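기계식 키보드 윤활 꼭 해야 되나요? (Hundel 텐키리스)

글쓴이: 밤샘두부
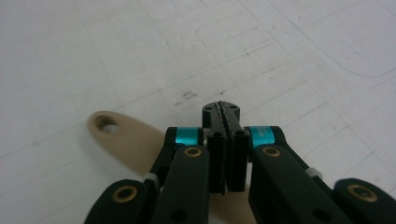 2월에 Hundel 텐키리스 중고로 샀는데 스페이스바가 너무 철컹거려요. 다른 키는 참을만한데 스페이스랑 엔터만 유독. 옆방에서 시끄럽다고 두번이나 말 나옴. 검색해보니 다들 윤활하라는데 스위치 다 뽑고 분해하고... 엄두가 안나네요. 스테빌만 해도 효과 있나요? 핫스왑은 되는 모델입니다. 인두기 없음

댓글 11

구름떡볶이
스테빌만 하세요. 철컹 소리 대부분 철심에서 나는거임. 철심 끝에 구리스 좀 듬뿍 바르고 끝. 스위치는 나중에 생각하셔도 됨

ㄴ 밤샘두부
그럼 스위치는 안뽑아도 되나요?

ㄴ 구름떡볶이
보강판 스테빌이면 스페이스 쪽만 뽑으면 될듯요. 무나사식이면 기판까지 들어내야 할 수도 있고. 모델마다 달라서 일단 키캡부터 빼보세요

적축수호대
전 반대. 스테빌만 하면 거기만 조용해지고 나머지 키 서걱거리는게 더 거슬려요. 어차피 뜯을거 한번에 하는게 낫습니다. 저는 40개쯤 하다가 손에 익어서 그 뒤론 금방 했어요

ㄴ 구름떡볶이
처음 하는 분한테 전체 윤활 권하는건 좀... 과윤활되면 먹먹해져서 되돌리기도 귀찮아요. 세척부터 다시 해야됨

ㄴ 적축수호대
붓으로 얇게만 바르면 과윤활 안돼요. 듬뿍 바르니까 문제지

ㄴ 구름떡볶이
그 얇게가 초보한텐 안된다니까요

리본케이블
둘다 맞는 말인데 소음이 목적이면 윤활보다 밑에 장패드 까는게 먼저 아닌가. 책상 울리는 소리가 옆방까지 가는거라. Lulside 4mm짜리 깔고 집사람 잔소리 없어졌어요

ㄴ 밤샘두부
패드는 이미 있어요ㅠㅠ 얇은거긴 함

17번째키보드
구리스 뭐 쓰실건지? Tsuji 꺼 작은통이면 충분합니다. 철심에는 그것보다 된걸로 바르시고. 스프레이 타입은 절대 쓰지마세요 기판에 튀면 답없음

ㄴ 적축수호대
Tsuji는 스위치용으론 좀 묽던데요. Gruson이 나음

ㄴ 17번째키보드
취향차이죠. 리니어면 묽은게 낫다고 봅니다

오후반
그냥 저소음 스위치로 바꾸면 안되나.. 핫스왑이라면서요

밤샘두부 (글쓴이, 추가)
스테빌만 일단 해봤습니다. 키캡 빼보니까 전주인이 뭘 발라놨는지 철심이 누렇게 굳어있더라고요. 면봉으로 닦는데만 50분 걸림. 다시 바르고 끼웠더니 스페이스는 확실히 조용해졌어요. 엔터는 아직 한쪽이 좀 철컹거리는데 철심이 휜것 같기도 하고. 유리 위에 올려보니까 한쪽이 살짝 뜨네요

ㄴ 구름떡볶이
휜거 맞아요. 손으로 조금씩 펴면서 유리에 계속 대보세요. 한번에 확 꺾지 말고

ㄴ 적축수호대
이제 나머지 키 서걱거리는거 들리기 시작할겁니다

ㄴ 밤샘두부
아 벌써 들려요... 일단 엔터 철심부터 펴고 올게요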